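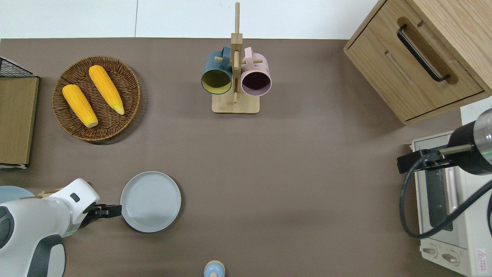 Corn cobs in the round basket, mug tree beside it.

Hiltusance bakery, window and wall graphics, pre-handover check
Thursday 8th October. Checked by G. Nadar, with V. Koubek on the ladder

1. Front window vinyl, outside. OK. One bubble by the door handle, pushed out with the squeegee. Look again at handover.

2. Front window, inside edges. NOT OK. Lifting at bottom left corner. Glass wasnt cleaned down to the seal. Koubek to recut and relay.

3. Door manifestation dots. OK for height. Spacing drifts toward the hinge side, client has seen it and is fine.

4. Wall panels behind counter. OK, all fixings tight. Color on panel 2 a shade warmer than the proof. Meenakshi Achari has the proof, ask her before anyone reprints.

5. Hanging sign over register. NOT OK. Only 3 of the fixings have lock nuts. Do not leave up over the weekend like this. Taken down 11:40, stored flat in back.

6. Menu board. Prices not final. Skip.

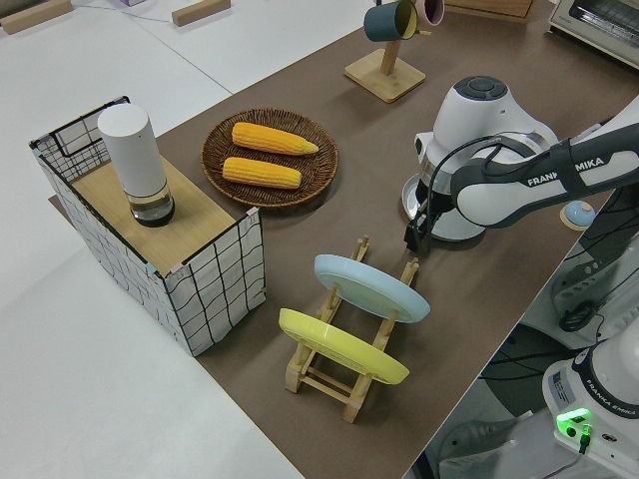
Grid box with the board across the top, woven tray next to it.

7. Floor decals by the line. Slip rating sheet missing from the job folder. Wokholm were meant to send it in March, chase again. Dont lay the last ones till we have it.

8. Lightbox, side alley. OK on power. Cable entry needs a proper gland, tape isnt going to pass. Electrician booked by Vasanthi.

9. Exit sign sightline. OK from register. From rear tables the new banner covers half the arrow, raise banner 20 inches and recheck.

10. Leftover vinyl and blades. Blades in sharps tin. More than 1,000 spare price stickers still boxed by the rear door, blocks the door swing, move today.

Open: 2, 5, 7, 8, 9, 10
Recheck with Koubek once the lock nuts are in.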